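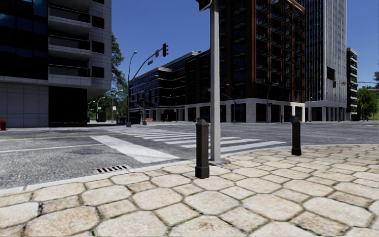
シミュレータ上の交差点で停止線検出が縁石側に引っ張られる(学生競技、単眼カメラ)

カテゴリ:ロボット・自動運転/競技・授業課題
状態:解決済み
回答数:3

質問

大学の自動運転サークルで、シミュレータ部門の競技課題に取り組んでいます。担当は認識部分で、停止線までの距離を推定して制御側に渡すノードを書いています。

課題の概要は次のとおりです。
・都市マップ「Dodcombe」の信号交差点に進入し、停止線の手前で停止する
・使用できるセンサは前方単眼カメラとホイールオドメトリのみ
・地図データ(HDマップ)の使用は禁止
・停止線からの残距離が規定内なら得点、線を踏むと0点

処理の流れは、歪み補正、路面の平面を仮定した鳥瞰変換(IPM)、白色の二値化、確率的ハフ変換、角度でのフィルタ、最も手前の線分を停止線として採用、という順です。授業で配布された直線コースのマップでは問題なく動いていました。

Dodcombeに移ってから、次の症状が出ています。

(1) 停止線の手前側の端が縁石の近くまで来ている交差点で、線の傾きが縁石の方向に寄る。縁石は明るい灰色で、二値化後の画像では停止線とつながって見える。
(2) 横断歩道の縞のうち1本を停止線として採用することがある。特に斜めに進入したとき。
(3) 歩道が明るい色の石畳になっている角では、敷石の面がまとめて白として残る。目地が暗いので輪郭線が大量に出て、ハフの投票がそちらに流れる。

記録した878フレームのうち、目視で正解と判断できる停止線と出力が明らかにずれているものを抜き出したところ、多くが(1)と(3)の組み合わせでした。二値化のしきい値を上げると石畳は減りますが、遠方の停止線も消えます。

パラメータは現在こうなっています。

cv2.HoughLinesP(mask, 1, np.pi/180, threshold=90, minLineLength=100, maxLineGap=2)

maxLineGapを大きくすると縁石とのつながりが悪化するので、小さくしてあります。

質問は2点です。
1. しきい値調整以外で、縁石と石畳の影響を落とす定石はありますか。
2. 停止線と横断歩道の区別は、何を特徴量にすべきでしょうか。

学習ベースの手法は顧問のSalminen先生から「まず古典的手法で説明できるものを出すように」と言われているため、できれば避けたいです。

質問者:Aleksi Seppälä

補足(質問者)
IPMの変換行列は起動時に1回だけ計算しています。カメラの高さとピッチは車両モデルの設定ファイルの値をそのまま使用しています。

回答1

回答者:Jarmo Karppinen

HSVにしてからSでマスクすればいけると思います。石畳はベージュ系なので白線より彩度があるはず。自分はこれで消えました。

あとハフのthresholdが高すぎでは。50くらいで試してください。

 コメント(質問者)
 彩度マスクを試しました。敷石の黄みの強い部分は落ちますが、クリーム色の敷石は残ります。縁石は無彩色に近いので効果がありませんでした。thresholdを下げると誤検出の線分が増えます。

 コメント(Jarmo Karppinen)
 マップが違うのかもしれません。自分のはWastleyでした。

回答2(ベストアンサー)

回答者:Savita Rathore

色で分けようとしている限り、別の交差点に行くたびに同じ調整をやり直すことになります。幾何の条件を先に入れてください。以下、順に書きます。

a. 走行可能領域で先に切る

石畳と縁石は車道の外にあります。車道のアスファルトはテクスチャが比較的均一なので、自車直前の台形領域を種にして、輝度とLabのa、b成分で領域拡張をかけます。白線で領域が分断されるため、得られたマスクにモルフォロジーのクロージングをかけて穴を埋めます。カーネルは鳥瞰画像上で停止線の幅より少し大きくします。大きくしすぎると縁石を越えて石畳側に漏れるので、線幅を基準に決めてください。

マスクができたら、外周を線幅の半分程度だけ内側に収縮させます。縁石に接している停止線の端は失われますが、傾きの推定には中央部分が残っていれば足ります。端点の座標が必要な場合は、直線を求めた後に外側へ延長します。

排水溝の格子が縁石沿いにある交差点では、格子が暗い穴としてマスクに残ることがあります。停止線の候補にはならないので放置で構いません。ただし領域拡張が格子の手前で止まり、縁石側の細い帯が欠けることはあります。

b. 線分ではなく帯として検出する

ハフで拾っているのは白線のエッジです。停止線は幅のある帯なので、エッジは必ず2本1組で現れ、明暗の変化の向きが逆になります。進行方向に沿って輝度を走査し、暗から明、明から暗の組で、間隔が規定の線幅に入るものだけを残します。縁石はたいてい片側が車道、もう片側が別の明るい面なので、この組が成立しにくくなります。

組の中点を点群として集め、RANSACで直線をあてはめてください。ハフより外れ値の扱いが明示的で、レポートにも書きやすいはずです。インライア数と残差をログに出しておくと、失敗フレームの分類が楽になります。

c. 横断歩道との区別

特徴量は周期性と長さの比です。横断歩道の縞は同じ向きの帯がほぼ等間隔で並びます。検出した帯を向きでグループ化し、同じ向きの帯が3本以上等間隔に並ぶグループは横断歩道として除外します。停止線は同じ向きの隣接帯を持たず、幅に対して横方向に長い単独の帯になります。

斜め進入で誤認するとのことですが、角度フィルタの基準は何に取っていますか。車体の向きを基準にしているなら、斜め進入時に縞のほうが条件に合ってしまうことがあります。車線境界線の向きを先に推定し、それとの相対角で判定してください。境界線は細いので、線幅の条件を停止線とは別に持たせる必要があります。

d. IPMについて

補足に書かれている点が気になりました。行列が起動時固定の場合、制動時に車体が前に沈むと鳥瞰画像の遠方が伸縮します。停止線の手前では必ず減速するので、距離の誤差が最も困る場面で出ます。オドメトリの加速度からピッチを一次近似で補正するだけでも改善します。

検出のずれと距離のずれは別の問題なので、878フレームの評価は「線の位置が画像上で合っているか」と「距離が合っているか」に分けて集計し直すことを勧めます。

 コメント(質問者)
 ありがとうございます。角度の基準は車体の向きでした。aとbを実装し、(1)と(3)はほぼ出なくなりました。収縮量を大きくしすぎると短い停止線が消えたので、線幅の半分に戻しています。cは等間隔の判定の許容幅を調整中です。遠方の縞が細くなって、途中から帯として取れなくなります。

 コメント(Savita Rathore)
 鳥瞰変換後の解像度の問題です。遠方は元画像の画素が足りないので、縞の判定は近い側の数本だけで行ってください。判定距離の上限は設定ファイルに出しておくこと。

 コメント(質問者)
 上限を入れて安定しました。dのピッチ補正はこれからです。

回答3

回答者:Tuulikki Leinonen

解決済みのようですが、同じ課題を昨年度やったので補足します。

レンダリング設定の影響を確認してください。Dodcombeの路面テクスチャは粗い粒状で、アンチエイリアスを切ると明るい粒が二値化で点々と残ります。うちの班はLaitinenというチーム名で出ていて、練習用PCと競技サーバで設定が違うことに当日気づきました。練習では負荷を下げるために切っていたのに対し、サーバ側では有効でした。線幅の条件を画素単位で書いていたため、境界がぼけた分だけ幅が変わり、帯が条件から外れました。条件は画素ではなくメートルで書き、許容を広めに取るのが安全です。

影も見ておいたほうがいいです。太陽高度を固定して記録したデータだけで調整すると、建物の影が停止線を横切ったときに帯が分断されます。走査線ごとに局所コントラストで判定すれば影の中でも取れます。全体しきい値のままだと取れません。

車止めや信号柱のような縦の物体は、IPMでは放射状に引き伸ばされて写ります。歩道側にあっても、鳥瞰画像では車道の奥にかぶることがあります。灰色の柱は明るい帯に化けるので、aのマスクで落ちない場合はこれを疑ってください。引き伸ばしの方向はカメラの直下点を通るため、その方向と一致する帯を除外すれば済みます。

ログの再生にはBuvexを使いましたが、タイムスタンプがシミュレーション時刻か実時刻かを最初に揃えないとオドメトリとずれます。

 コメント(質問者)
 柱の件、該当するフレームがありました。交差点の角にある柱の像を停止線候補にしていました。除外条件を追加します。影は未確認なので、太陽高度を変えて記録し直します。

 コメント(Jarmo Karppinen)
 Wastleyでもアンチエイリアス切ってました。それで消えてただけかも。

関連する質問
・鳥瞰変換後の画素サイズの決め方
・信号機を横から見たときに灯色が判別できない
・RANSACの反復回数の見積もり
・横断歩道の手前で停止後、再発進しない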